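The White Cabinet Stays
A morning in a Prendach kitchen, talking about storage
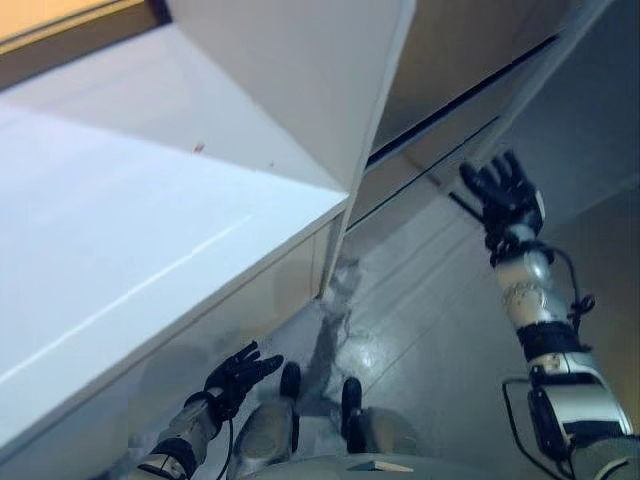
According to her sister, it should have gone years ago, and every visit to the house on Galbraith Street begins with the same argument about a white cabinet and how much floor it takes up. The owner, who asked me to leave her name off this, has heard it all before and puts the kettle on anyway.

"She'd have me living out of a basket," she told me, pulling out a chair and moving a pile of mail so I'd have somewhere to set my notebook. "I bought it in 2000, when I'd just moved in and had two boxes of dishes and no idea where they'd go. It was $196 from Gadero, delivered, and I thought that was a fortune!"

We talked for most of a Saturday morning, and she kept coming back to the top of it (I'd expected to hear about shelves). She likes a flat white surface with nothing left on it. Groceries land there, she said, and so does the school paperwork, and by bedtime it all has to be somewhere else.

"I wipe it down last thing at night. Warm water, a drop of dish soap, a soft cloth. I tried one of those sprays once and it left streaks you could see from the hall, so I went back to soap."

The gray floor tiles came later, after a long winter of saving up, and she still talks about them fondly, grout and all. "You do the lines with an old toothbrush," she said. "Put the radio on first."

And her sister? She's coming for dinner next week, and she has already asked whether the cabinet will be there.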